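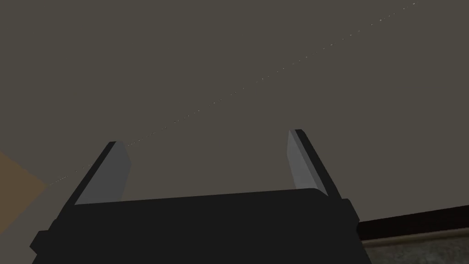
A flat ceiling, and plenty of it.

Looking Up: Ceiling Jobs for People Who Would Sooner Not

By Bohdana Zhuravel
Filed under: Walls, Floors and the Other One

I have owned my house on Pindemeck Street for 18 years and for most of them I dealt with the ceilings by not turning on the overhead light. This works better than you'd think. Then my sister gave me a very bright lamp, and one April evening I saw what I'd been living under.

Dust and cobwebs

Start dry. Water on a dusty ceiling makes a thin gray paste, and you will spread it with great care over an area the size of a parking space. Use a microfiber flat mop with a clean, dry pad, or an old pillowcase pulled over a broom head and held on with a rubber band. Work from the corners toward the middle and shake the pad out in the yard, upwind of yourself if you can manage it.

Cobwebs want lifting. If you press, they smear and leave a mark like a pencil line. Twirl the duster as you go and they wind on like cotton candy, though the comparison does nothing for cotton candy.

If you have popcorn texture, leave the mop in the closet and use a soft brush attachment on the vacuum, barely touching. In an older house, don't scrape, sand or brush that texture until you've had a sample tested for asbestos. I know you want it gone. Everyone wants it gone.

Kitchen grease

The spot over the stove collects a film that laughs at plain water. Put a small squirt of dish soap in a bucket of warm water, wring the sponge until it's almost dry, and try a patch behind the refrigerator side first to see if the paint comes off with the grease. Cheap flat paint often does. If yours does, stop there and plan on painting.

If the paint holds, wash a section you can reach without leaning, rinse with a second sponge, and pat it with a towel. Wear glasses. Wear a hat too — the drips run down the handle to your elbow and then look for somewhere warm to go.

Water stains

Find the leak first. I painted over the same brown ring in the upstairs hall 4 times before I went up and looked at the flashing around the vent pipe. The repair took 43 minutes, a tube of sealant and some language.

Once the leak is fixed and the drywall has had time to dry all the way through, roll or brush a stain-blocking primer over the mark and a few inches past it. Regular ceiling paint will look wonderful for a day and then the ring comes back, same shape, like a relative. If the drywall sags or feels soft when you push on it, cut it out and patch it. Primer has no structural ambitions.

Bathroom speckles

Those little dark dots above the shower are usually mildew. Wash with the same dish soap mix, dry well, and then be realistic about the fan. Hold a square of toilet paper up to the grille with the fan running. If it doesn't stick, the grille is probably packed with lint. Shut off the breaker, pop the cover, vacuum, wash the cover in the sink. Run the fan for 20 minutes or so after a shower and leave the door open. If the dots cover a big patch or keep returning, have somebody look for moisture above.

Hairline cracks

A thin crack along a drywall seam can be opened a little with a utility knife, bedded with mesh tape and joint compound, and sanded smooth when dry. Two thin coats beat one fat one. Filling it straight from the tube with painter's caulk is quicker and shows forever under side light, as anyone who has sat in my dining room can confirm. A crack wider than a nickel's edge, or one that's growing, goes to someone with insurance.

Painting the thing

Buy flat. Shiny paint shows each joint and every place you changed your mind. Cut in one wall's edge at a time and roll right up to it while it's wet, and screw the roller onto an extension pole so you can stand on the floor like a civilized person. Take down the light fixture cover if you can, and bag it if you can't. My hallway one still has freckles.

For the neck: stop every half hour, look at your shoes, and roll your shoulders. Move the ladder before you need to. Cover the couch even if it's in the next room.

Next month: what to do about closet doors that jump the track.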